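Wanted: 60 people who sleep badly, to drink water and write it down

If you live in Bretutcombe you will have heard that the water from the Issa spring helps you sleep. You may have heard it from your grandmother. You have almost certainly heard it from the man on the next stool. Since September you can read it on a bottle as well, now that Kesetti has started selling the stuff in the farm shop with a moon on the label.

I don't believe it. I am prepared to be shown wrong, and I would like your help with that.

What we have to go on so far

The usual evidence is a letter of 1773, copied out and framed in the church porch, in which a curate tells his brother that he drank at the spring for a week and "slept as the dead". People quote that line a good deal. They leave out the rest of the letter, where he mentions that he had been walking to Dromden and back each day to visit a sick parishioner. It's a long way over the hill and the path was no better then. I've done it once, and I slept very well on tap water.

After that we have a great many stories. I collected them over the summer, and most go like this: I was sleeping terribly, somebody told me to try the spring, and within a few days I was better. I have no reason to think anyone is making this up. But people try a remedy when they are at their worst, and bad patches of sleep tend to end whether you drink anything or not. If you had eaten a raw onion every night instead, you might now be telling me about onions.

I asked Kesetti what the claim on the label rests on. The reply was friendly and said that customers report feeling rested. I asked how many customers had reported feeling nothing in particular, and I'm still waiting to hear.

What you would be doing

Each person taking part will be given plain, unmarked bottles, enough for one glass every evening. The trial lasts 3 weeks. Some of you will get spring water and some will get ordinary mains water that has been left to stand so that the tap taste goes off. You won't know which you have. The person who hands you the bottles won't know either, and nor will I until the diaries are all in. The list of who got what will be sealed and kept in Dromden by somebody who has no interest in the result and has told me so at some length.

Every morning you fill in one line of a paper diary: when you went to bed, when you think you fell asleep, how often you remember waking, and how you would rate the night out of 5. There's a box for anything odd, such as a thunderstorm, a row or a curry. It takes very little time, but it has to be done every morning. Please don't fill in a whole week at once on the last day. I did this with my school reading record and I know what it looks like.

At the end you'll also be asked to guess which water you were drinking. I want that guess badly. If everybody can tell the difference by taste, then the whole thing is much weaker than I would like and I'll have to say so.

Who can take part

You need to be over eighteen, live within reach of Bretutcombe to collect your bottles, and think of yourself as a poor sleeper. I don't mind what you believe about the spring. Believers are very welcome, and so are people who think it's all nonsense. What I can't use is anyone who already drinks from the spring most days and isn't willing to stop while we do this.

Please don't apply if a doctor is currently changing your sleep medicine, if you've been told to limit what you drink, or if you work nights. If you are sleeping so badly that it frightens you, go and see your GP. A glass of water from me is no substitute for that, whichever tap it came out of.

What you get

Not much. There's no fee. You get the water, a diary, a pencil, and the results before anyone else sees them. Your travel to the collection point can be paid back if you keep the bus ticket. I looked into offering a small payment and decided that I would sooner have people who are curious — and I also don't have the money.

Who is paying

I am, mostly. Kesetti offered to supply the bottles free and I said no thank you, so they are plain ones bought out of my own pocket. Nobody who sells the water will see the diaries. They'll get the results at the same time as the rest of the village.

What this can't tell us

It's a small trial run by one retired maths teacher. If the spring has a tiny effect, we'll probably miss it. If we see a difference, that may be luck, and it would need doing again by someone with more bottles than me. I've written down beforehand what I'm going to compare and how, and a copy will be on the library noticeboard before the first glass is poured, so that I can't change my mind later to suit myself. You are free to come and hold me to it. Several people have already promised to.

Whatever comes out will be put up on the same board, including if it turns out that I owe my neighbours an apology.

How to apply

Write a few lines saying how you sleep, how long it has been like that, and whether you've ever drunk the spring water for it. Put your name and a phone number at the bottom and leave it in the box marked SLEEP at the library desk. I'll ring everyone back, including those I can't take. If two of you share a bedroom, say so, as I'd like to give you both the same water in case you mix up your glasses. 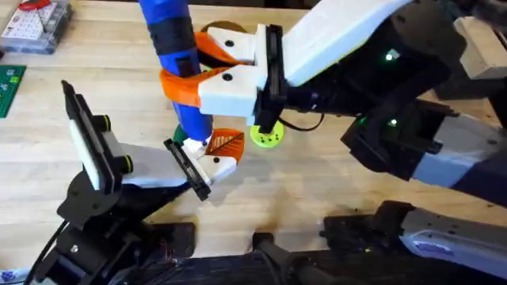
Posted by Lev Chornovol | 2025-12-21 | Calls and notices

Diaries will be handed out with the first bottles in the new year. Bring your own bag, please, as the bottles are heavy and the library has asked me not to use theirs.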